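Coaching Racket Sports in Schools
Handout 4: Shuttles, Drag and Beginner Session Planning
Instructor: Veronica Munteanu

Read this before Wednesday. Bring your draft session plan with you. The part on trajectories will come up again in Handout 6, so keep your notes.

1. Why the shuttle matters

Most new coaches spend their time on grip and footwork and take whatever shuttles are in the cupboard. The shuttle decides how fast the game is, how long the rallies last and how much time a beginner has to get into position. Two groups of the same level can look very different if one has worn shuttles and the other has new ones.

A shuttle has a heavy end and a light end. The weight is in the base and the skirt is mostly air. When it leaves the racket it turns over so that the base leads, and it stays that way for the rest of the flight. Beginners who come from tennis often swing too early. They expect the speed off the racket to hold, and it drops quickly.

2. Feather and synthetic

Feather shuttles are used in high-level play. They turn over fast, fall steeply at the end of the flight and break easily. A hard-hitting pair can get through several in one match. Store them upright in the tube and away from heaters. Dry feathers snap.

Synthetic shuttles have a molded skirt and last much longer. They fly a little flatter and feel slower to recover after a hard hit. For school groups they are the normal choice.
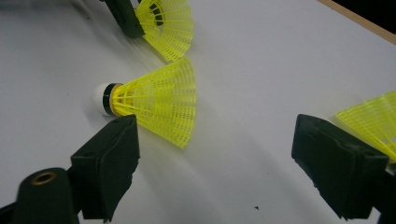
Fig. 1. Yellow plastic shuttlecocks. Note the open mesh of the skirt.

The gaps in the skirt let air through. A tighter skirt gives more drag and a shorter flight. When a rib cracks, the skirt no longer pushes evenly against the air and the shuttle wobbles. Take it out of play and keep it for drills where the flight does not matter, such as balance relays.

3. Speed and testing

Synthetic shuttles are usually sold in slow, medium and fast grades. Many makers mark these with a colored band, but check the tube, as the codes are not the same everywhere. Warm air is thinner and the shuttle travels farther in it. A hall that plays well in winter may play fast in September.

To test a shuttle, stand at the back boundary line and hit a full underhand stroke, upward and parallel to the sideline. Look at where it lands. It should come down a little short of the far back boundary line. Test from both ends in case there is a draft. Use the same hitter each time — a change of hitter tells you more about the hitter than the shuttle.
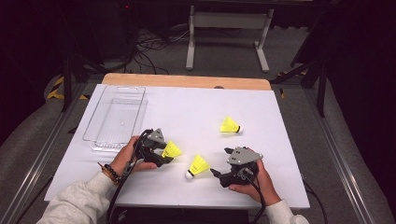 Do the testing before the group arrives. Once the players are on court you will not have a quiet end to work from, and they will want to use whatever you have in your hand. Write down the grade you settled on and the conditions in the hall. Bogdan Pîrvu's session log, handed out in week 2, has a column for this.

4. The beginner hour

The plan below is for a mixed group with no experience. Adjust the times to suit your hall.

Warm-up, 15 minutes. Side steps, lunges and short shuttle runs across the court. No rackets yet. Finish with throwing and catching in pairs, overhand, so that the arm action is already there when you get to the clear.

Underhand hitting, 15 minutes. Start with each player alone, keeping the shuttle up with a forehand grip. Move to pairs over the net, standing close. Players step back when they can hold a rally of 3 shots each.

Low serve. Hold the shuttle by the skirt, in front of the body, and push it. Most beginners throw the shuttle up and swing at it, as they would with a ball. Have them let go only as the racket comes through.

Half-court games. Play the last part of the hour on half a court, singles, first to seven. Rotate winners one way and losers the other. Do not stop the games to correct technique; make a note and use it next time.

5. Common faults

Frying-pan grip. The racket face points forward with the palm behind it. Ask the player to shake hands with the racket.

Hitting at shoulder height. The player waits for the shuttle to drop. Feed high and ask for contact with a long arm.

Flat feet on return of serve. Set the ready position again before every serve, racket up, weight forward.

Holding the skirt too tightly when serving. The skirt bends and the serve drifts.

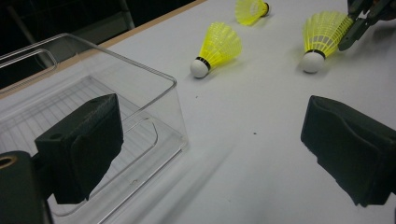
6. For next time

Write a one-page plan for a second session with the same group. State which shuttle grade you would use and why. Include one drill for the low serve and one for the overhead clear, and say what you would change if half the hall were taken by another class.

Emanuel Surdu will take the practical part. Wear indoor shoes. Rackets are provided, but you may bring your own.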